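Home | Workshop Tips | Record Keeping | Contact

Keeping a Workshop Invention Record

Filed under: Patents & Designs, Small Workshop
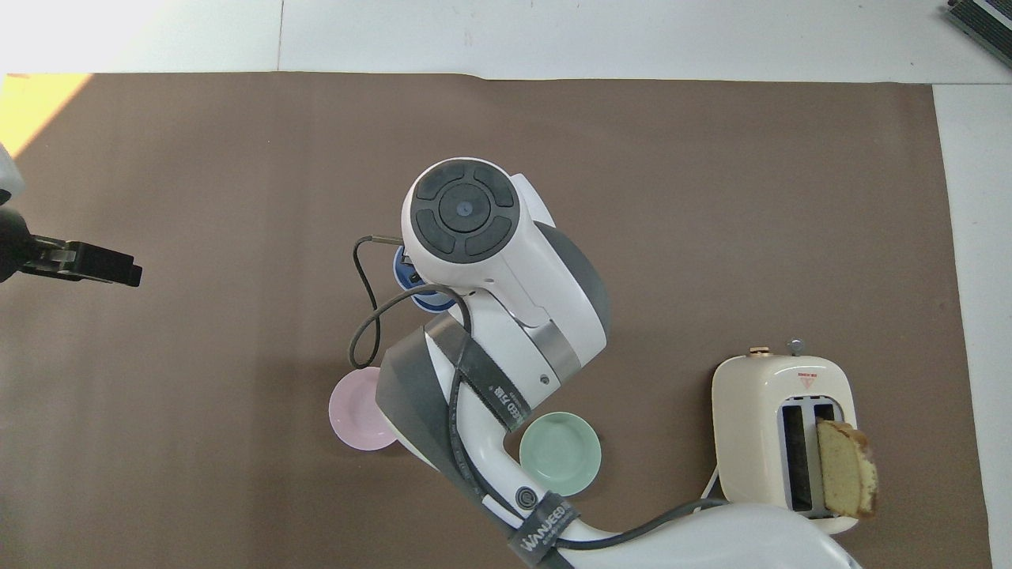 An invention record is only useful if a stranger can read it years later and work out what was made, when, and by whom. The tips below are for people who build things in a shed, garage or shared workshop and may one day file a patent or register a design. They concern paper and housekeeping. They are no substitute for a patent attorney.

Choosing the book

Use a bound notebook with sewn pages. Loose-leaf binders and spiral pads allow pages to be added or removed, and a reader who wants to doubt the record will start there. A 100-page A4 book with a hard cover lasts most home projects well over a year. Number every page by hand before the first entry, in the top outer corner, and write the title of the project and the start date inside the cover. If one book covers two projects, keep a contents list on the first two pages.

Write in permanent black ink. Pigment ink is better than dye ink, which fades under fluorescent tubes and runs when coolant gets on it. Pencil is acceptable for construction lines in a sketch, provided the final outline is inked.

Making an entry

Start each session on a new line with the date, written with the month as a word. Numerals alone are read differently in different countries. State the purpose of the work, the materials and dimensions, the settings used and the result, including failures. A failed trial often shows why the final arrangement was not obvious.

Correct errors with a single ruled line, then initial and date the change. Do not use correction fluid. Rule a diagonal through any blank space at the foot of a page before moving on.

Label each part in a sketch with a number and use that number for the life of the project. If the bracket is 31 on the first drawing, it stays 31 on the last. When a part is dropped, retire its number.

Printed matter

Receipts, test strips and photographs can be glued in with acid-free adhesive. Sign across the edge so that the signature runs onto both the insert and the page. Adhesive tape yellows and lets go within a few summers, particularly in a tin shed. Thermal receipts should be photocopied first and the copy glued in - the original will go blank.

Witnesses

Ask someone who understands the work, and who has no share in it, to read and sign the pages at regular intervals. Get a signed confidentiality agreement from that person beforehand. Disclosure to a person under no duty of confidence may count as publication. Grace periods exist in some countries, but their length and conditions vary, and several important markets offer little or nothing of the kind.

Most countries award a patent to the first to file. The notebook will not beat an earlier application. Its main uses are settling who contributed what, supporting a claim of prior use where the law allows one, and giving the attorney something accurate to draft from.

Storage

Keep the book away from solvents, grinding dust and direct sun. A lidded steel box on an inside wall is adequate. Silica gel sachets should be dried or replaced each December, before the humid months in the northern states. Scan new pages once a month to two separate drives, and name the files by book and page, for example HETANCE-B2-P178. Colour scans at moderate resolution are large enough to read and small enough to email.

Names and labels

Before a working name goes on a prototype, search the trade marks register for it, including near spellings in the same class of goods. Shop jigs labelled Skatgate or Utholm in paint pen do no harm on a private bench. The same word on a market stall is use in trade, and the cost of relabelling stock is usually greater than the cost of the search. Do not mark anything "patent pending" until an application has been filed, and write the application number in the notebook on the day it arrives.

Page last revised 2 March 2025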